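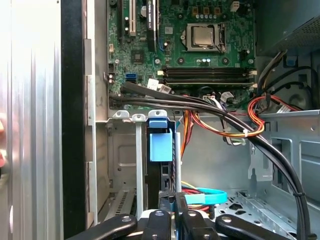 What is included with the Tunora desktop tower?

The unit is supplied as a complete refurbished desktop computer with processor, memory, power supply and internal cables in place. The monitor, keyboard, mouse and operating system are ordered separately.

Tunora Refurbished Desktop Tower
Supplied by Valcárcel Equipment Services
Price per unit: $118
Availability: in stock at the Noltwood warehouse
Page updated February 27, 2020

Overview

The Tunora is a full desktop tower intended for schools, training centers, libraries and public offices. It is suitable for general office work and for courses in which students open a computer, identify its parts and put it back together. The parts inside are of standard desktop types, and the case can be opened without special equipment.

Valcárcel Equipment Services has supplied 1,787 towers of this model to public institutions. Each one is inspected at Noltwood before it is released for sale. The inspection covers the case, the main board, the power supply, the drive connections and every port on the outside of the unit.

Inside the Case

The processor is held in its socket by a metal retention frame with a lever at the side. The lever should be raised fully before the processor is lifted out and lowered fully before the computer is started. A processor must never be pulled from a closed frame.

There are two memory slots, set one above the other, with pale latches at the ends. Both latches are opened before a module is inserted. The module is pressed down evenly until the latches close. Memory of a different type will not fit the slot and should not be forced.

Drives connect to the blue SATA ports, which are stacked as a pair on the main board. SATA cables are included. Cables with a locking clip must be released at the clip before they are pulled out.

Expansion positions include a cream-colored PCI slot, so older cards already owned by an institution may often be kept in use. Customers should check that a current driver is available for any such card before ordering in quantity.

Power wiring inside the case is color-coded in the usual way, with orange, yellow and red wires among the leads. The heavier black cables are gathered with a white tie and a black clip. Replacement ties are sold in the spare parts section.

Power Supply

All current stock is fitted with a Volletti power supply. The supply is a sealed part. It contains no pieces that can be repaired by the user, and its cover must not be opened by students or staff at any time. A faulty supply is replaced as a whole unit under the warranty.

The tower should be connected to a grounded outlet. Where several towers are used on one bench, the electrical load should be confirmed by the person responsible for the building.

Use in Instruction

The Tunora is often ordered for introductory courses in computer repair. The following practice is recommended for supervised sessions.

Shut down the computer, switch off the power supply and remove the power cord.
Place the tower on its side on a stable, level bench.
Remove the side panel and set it where it will not be stepped on.
Fit a grounding strap before touching any board, card or memory module.
Write down or sketch the position of each cable before it is disconnected.
Hold cards and memory by the edges.
Keep screws in a marked tray.
Check all connections with the instructor before the power cord is returned.

Students should not pull on a bundle of wires to release a connector. The plastic body of the connector is gripped and any latch is pressed first. Most of the damage seen in returned classroom units is to small headers on the main board, and these are costly to repair.

A printed parts guide is available in English and Spanish. One copy is packed with each classroom order, and further copies may be requested at no charge – please allow for delivery by regular mail.

Testing and Condition

Units are graded for working condition and for appearance. All units on this page meet the full working grade. Light scratches or marks may be present on the outer panels and on the metal inside the case. Labels left by the maker on cards and boards are not removed, as they may be needed to identify a part.

The design was also run on the Noltwood test bench for 3,000 hours under ordinary office load. The test report may be requested by purchasing departments.

Dust is removed before packing. Thermal paste is replaced on every processor during refurbishment. Institutions that take the cooler off during lessons will need to apply new paste before the computer is returned to normal use.

Warranty

The warranty period is two years from the date of delivery. It covers the main board, processor, memory and power supply. It does not cover parts broken during removal or fitting, liquid damage, or cards and drives added by the customer.

Opening the case does not end the warranty. Opening the power supply does.

Before a unit is returned, the customer should obtain a return number from the service desk and write it on the outside of the carton. Drives containing personal or student records must be removed. Valcárcel Equipment Services does not keep or copy data from returned equipment and cannot recover files.

Ordering and Delivery

Purchase orders are accepted from schools, colleges and government offices. Other customers are asked to pay when the order is placed. Prices shown on this page do not include sales tax or freight.

Towers are packed singly in padded cartons. Larger orders are delivered on pallets, and the customer must state whether a loading dock is available. Orders for the start of the school year should be received before August – stock is limited during that month and delivery dates cannot be held without a purchase order.

Related Items

Tunora memory module, tested
SATA data cable with locking clip
Volletti replacement power supply
Grounding strap, adjustable
Cable ties, white, in bags
Printed parts guide, English or Spanish

Requests for quotations should state the model name, the quantity, the delivery address and whether classroom guides are needed.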